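Zetetti Board > Data and Training > Household tasks
Topic: Cloth pick-ups in a real bedroom, how many per item?

karkwood_tools
Hello all. I am collecting grasp examples for our cloth model with the hand-held gripper, in an ordinary bedroom with ordinary mess. Until Wednesday I have 91 episodes, most of them with one black cloth. My question is whether I should continue with the same cloth or change it. I pinch it in the middle and lift straight up.

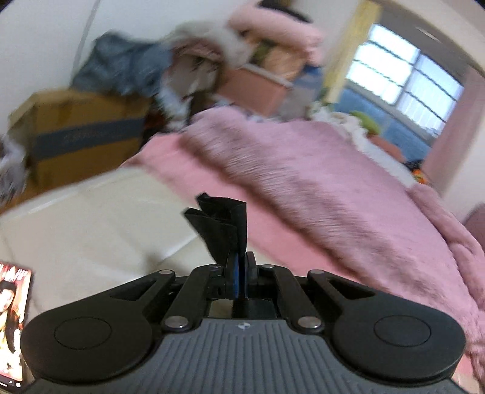 Black cloth in the fingers, pink blanket behind

The background becomes blurred when I move at my normal speed. Do you keep such episodes?

Utus
I keep them. Your robot will also move, so the model must learn to live with some blur. But 91 with mostly one cloth is too much for my taste. I would stop there and take five other items.

Erhan Tokgöz
I do not agree with Utus about the blur. In our February set we kept everything, and the policy became unsure exactly at the moment of lifting. We removed the fast episodes and trained again, and it was better. Please move slower, at least for the first second after the fingers close.

Utus
Did you change anything else between the two trainings? If you also removed the bad grasps, then we can't say it was the blur.

Erhan Tokgöz
We removed 14 episodes in total, and I must admit that 3 of them were also bad grasps. So it is not a clean comparison. I still prefer slow.

karkwood_tools
Thank you both. I will do half slow and half normal and write the speed in the notes, so it can be separated later. About the other items: I have started with stiffer ones too. They behave very differently from cloth, for example a black pad with fabric cover. When I hold it upright it keeps its shape, and the fingers do not need to close so far.

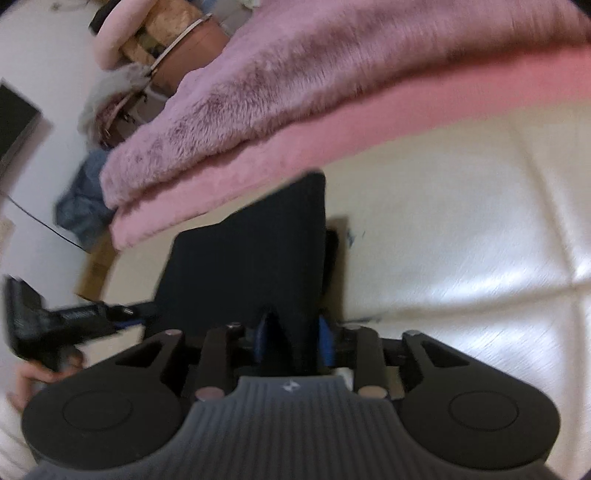

For this kind of item I am not sure about the label. At present I write "cloth" for both, but the grip is not the same at all, and I fear the model will mix them.

Jurčo
Use two labels. I made this mistake with towels and cushions and had to go through all the episodes again by hand, which cost me two evenings.

Utus
Or no label, only a sentence which says what you did. "Pick up the black pad" is enough. Labels always become wrong later.

Jurčo
A sentence is fine if one person writes all of them. With us, three people wrote and we had three names for the same thing.

karkwood_tools
I am alone, so I will try the sentences and keep a small list of allowed words. One more question: do you tidy the room between episodes, or leave the clothes where they are?

Erhan Tokgöz
Leave them, but move something every ten episodes or so. Otherwise it learns the room.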